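Two years of waiting for a case number

3/13/21

By Nnamdi Sani

The letter from the county said the file was open. It had said the same thing in November, and in the spring before that. Rosalind Teague keeps all of them in a kitchen drawer in Velton, held together with a rubber band.

Her brother was hurt in a police pursuit that ended at the Osagie Road underpass. He was a passenger in a car that had nothing to do with the chase. He lived, with a plate in his hip and a limp. The family wanted to know whether the officers had been told to stop before the crash.

That question belongs to the Teltum County prosecutor's office, which reviews every pursuit that causes serious injury. The office has 2 attorneys assigned to the work. Records released to this magazine show that they were handed 295 reviews over the period we asked for, along with 3772 pages of dispatch logs and witness statements from the Velton crash alone.

"We read all of it," said one of the attorneys, who asked not to be named while the review is open. "If a dispatcher says 'back off' and the log is off by a few seconds, that matters. You have to match it against the radio audio."

The audio is the slow part. Recordings from the city and the county sit on separate systems with separate clocks. A technician lines them up by hand, often using a siren or a door slam that can be heard on both. The office has asked the county council for new equipment in each of the last three budgets and has been turned down each time.
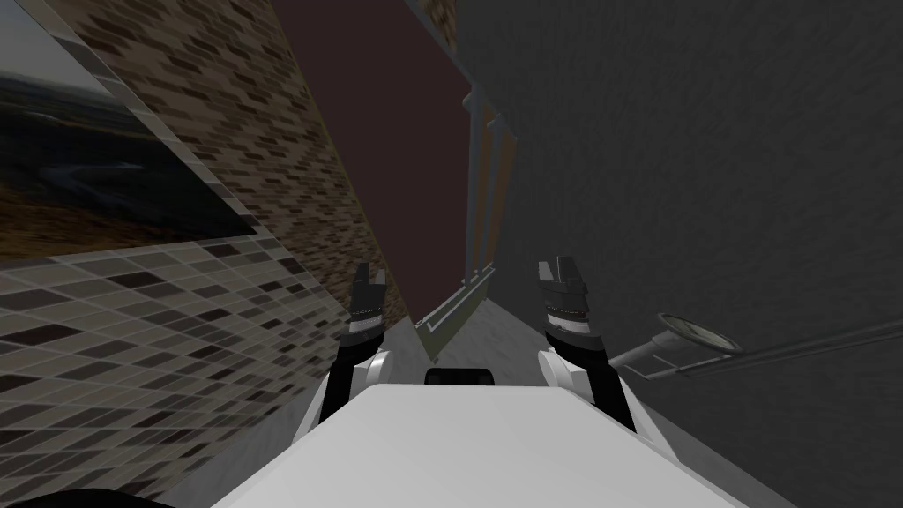 A computer-rendered indoor view from the front of a white robot with both arms raised.

Police departments in the county write their own pursuit rules. Velton lets officers chase for any felony. The town of Rirnia, eleven miles east, limits pursuits to violent crimes and requires a supervisor to approve each one over the radio. When a chase crosses the line between the two, the rules change and the officers may not. The Velton pursuit began inside Rirnia and lasted less than six minutes.

The Rirnia chief said his officers dropped out at the town limit. The Velton department declined to comment, citing the review.

A bill now in the state legislature would set one policy for every department and give prosecutors a deadline of one year. Police unions oppose the deadline. So do some defense lawyers, who worry that rushed reviews will clear officers by default.

Teague has read the bill. She wrote to her representative in support and got a form reply, numbered 1793, that thanked her for her interest in road repair. She put it in the drawer with the others.

Her brother has gone back to work part time at a tire shop. He does not talk much about the crash. He takes the long way home, past the grain elevator, so he doesn't have to use the underpass.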